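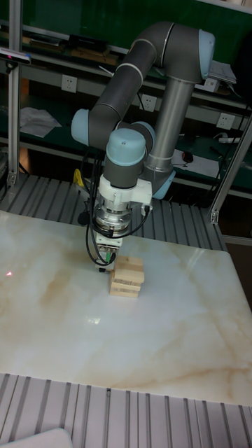

Skorncombe Memorial Chapel and Columbarium
Routine Safety Inspection, Public and Preparation Areas
Date of inspection: Wednesday, July 30, 2025
Rating: S = satisfactory, A = attention needed, N = not inspected

1. Chapel and lobby

1.1 Exit doors open fully from inside. S
1.2 Exit signs lit on battery test. A
Comment: Sign over the north door went dark before the end of the test. Replace battery pack.
1.3 Pews fixed to floor. S
1.4 Aisle width clear for casket carriage. S
Comment: Flower stands set back against the wall.
1.5 Carpet edges flat. A
Comment: Lifted seam at the lectern step. Taped. Permanent repair carried over from June. 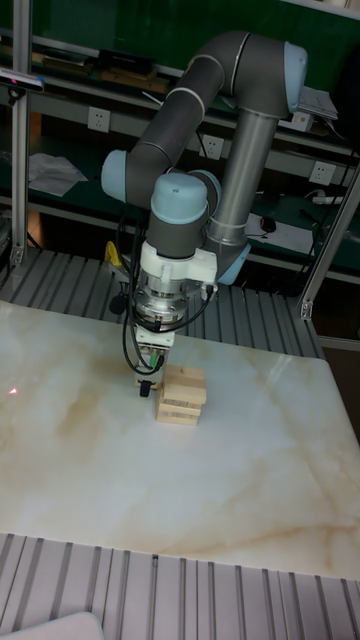 Gray and light blue arm over a white marble tabletop.

2. Columbarium

2.1 Niche fronts secure, no movement under hand pressure. A
Comment: 3 fronts in the Testholm wall have loose rosettes. Refit with the correct screws. Do not use adhesive.
2.2 Rolling ladder brakes hold under load. S
2.3 Ladder load label legible. A
Comment: Label worn. Order replacement from Zokmont.
2.4 Paving level, no trip edges. S
2.5 Niche register agrees with wall plan. N
Comment: Register out for rebinding.

3. Preparation room

3.1 Exhaust fan running, airflow felt at grille. S
3.2 Eyewash station flushed and tagged. S
3.3 Chemical cabinet closed and labeled. S
3.4 Safety data sheets current. A
Comment: Sheet for the Rattanakul surface cleaner is the previous revision.
3.5 Body lift straps free of cuts and fraying. A
Comment: One strap frayed at the buckle. Removed from service.
3.6 Cooler temperature log complete. S
Comment: 58 entries, none missing.

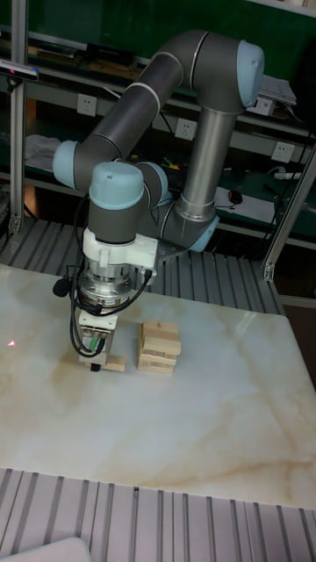 Gripper fingertip just above the tabletop.

4. Vehicles and garage

4.1 Hearse bier pins lock in every position. S
4.2 Casket rollers turn freely. S
4.3 Rear door struts hold door open. A
Comment: Left strut weak. Odometer 3,265 miles since last service.
4.4 Fire extinguisher charged, pin in place. S
4.5 Floor drain clear. S

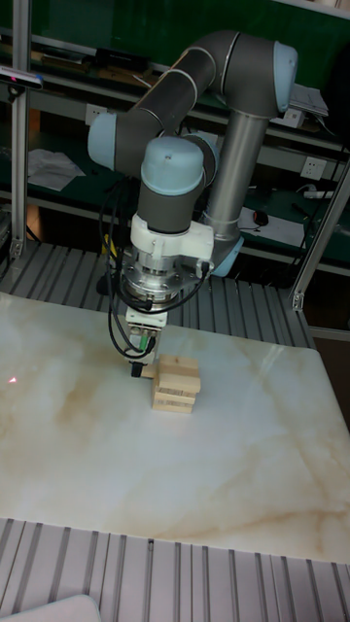 5. Follow-up

5.1 Strap and door strut: replace before next use.
5.2 Niche fronts: rope off the bay until refitted.
5.3 Exit sign battery: replace and retest for the full period.
5.4 Remaining A items: close within 29 days and enter the completion date on the back of this sheet.
5.5 Item 2.5: inspect when the register is returned.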